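Hosham Polytechnic – Introduction to Manipulation, Handout 7
Case study: the Clarkis cell and the silent grasp failure

Read before the lab. Bring your own log from Handout 6.

Background

The Clarkis cell is a two-arm tabletop setup used for sorting toy bricks into a bin. A wrist camera on the gripper looks past the fingers at the work surface, and the Nutorach controller picks the next target from that view. Finger position comes from the servo encoder. Nothing on the fingers measures force.

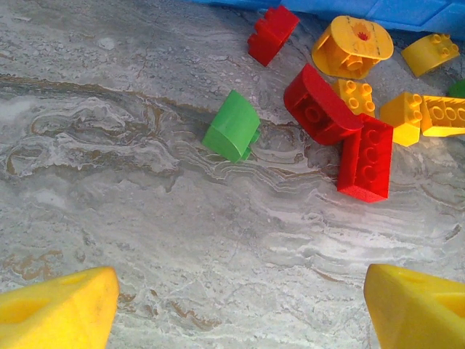 The planner ranks targets by how confident it is in a grasp point. Bricks lying on a flat face score high. Curved bricks on their sides score lower, and bricks that touch each other lower still, which means the hard ones tend to be left for the end of a run.

What went wrong

During an unattended run in December, the controller logged 2,117 completed grasps. The bin check at the end of the run confirmed 2,062 placements. The difference was not flagged, and the arm went on reporting normal operation.

The cause was the grasp test. The software called a grasp good if the fingers stopped before reaching the fully closed position. On grasp 509 one finger began to bind in its slide and stopped early from time to time with nothing between the fingers. The controller read this as a brick in hand, carried it to the bin, opened, and counted a placement attempt.

A second fault followed. Each time the finger bound, the servo held full current against it. The Strebel driver board has a thermal cutoff, but the cutoff had been set above the servo's rated limit during an earlier test and never put back. The servo failed with its gear train locked.
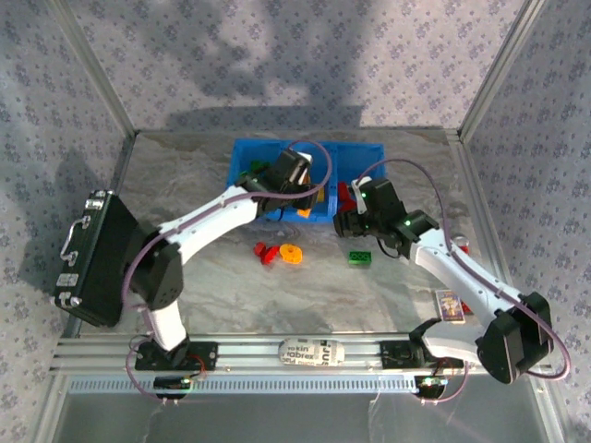
Photo: Clarkis project, Hosham

Two arms share one work area here, so a locked gripper is also a collision risk. The other arm's planner assumes its neighbor will clear the bin within a fixed time. In the December run it had been parked – with both arms active, the result could have been worse.

Changes made

1. A grasp now counts only if the finger gap matches the expected brick width and the wrist camera confirms it after the lift.
2. Holding current drops after 4 seconds.
3. The cutoff value is read back and checked at every startup.
4. Either arm stopping now stops both.

Lab rules that follow from this

Cut power at the switch before you free a jammed finger by hand. A software stop leaves the servos energized. Keep hands outside the enclosure while either arm is live, including when it looks idle.

For discussion

Which of the four changes would have caught the fault earliest? Find the point in your own log where a similar mismatch would first show up, and mark it before class.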